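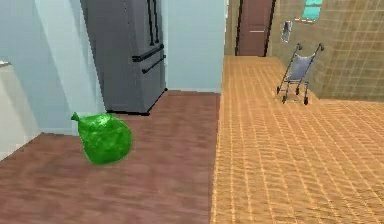
What We Throw Out and Why: A Term of Kitchen Waste

By Nadine Issa and Nizar Karaki

Background

When our teacher, Ms. Hijazi, asked us to pick a topic close to home, we took her very literally and went straight to the kitchen. Nadine's grandmother has always said you can learn everything about a family from what it throws away, and we wanted to see if she was right (she usually is, and she was delighted to be consulted). Our question was simple enough -- how much of the food that comes into a house ends up in the trash, and what kind of food is it?

How we did it

We asked families on Brivora Street to take part, and 16 said yes, which was far more than we had hoped for! Each family kept a notebook near the trash can for four weeks in the spring and wrote down every bit of food they threw out, along with a reason. Coffee grounds, bones and peels were left out, and so was anything fed to a pet. Maya Karam kindly lent us her kitchen scale, and we carried it from house to house for the families that didn't own one.

What we found

By the end we had 1,202 entries, and typing them up took most of our vacation. Bread was the most common item by a long way, followed by salad greens and cooked rice. We had both expected meat to be near the top, but people seem to be careful with it, maybe on account of the price. The reason we read most often was "forgot we had it," and close behind came "made too much." One family wrote down 47 separate bread entries, nearly all of them heels, and they have since taken up making croutons.

Problems

Some notebooks had gaps, especially on weekends when there were guests, so our totals are surely on the low side. We also think that writing things down made people waste less than usual. Two of the parents told us so themselves.

What we would do next

We would love to repeat this in the fall, when school lunches are back in the picture, and weigh everything the same way from the start. Hadi Hattar in the year below us has already asked for our blank notebook pages, and we have passed them on to him with a list of the families who said they would gladly do it again.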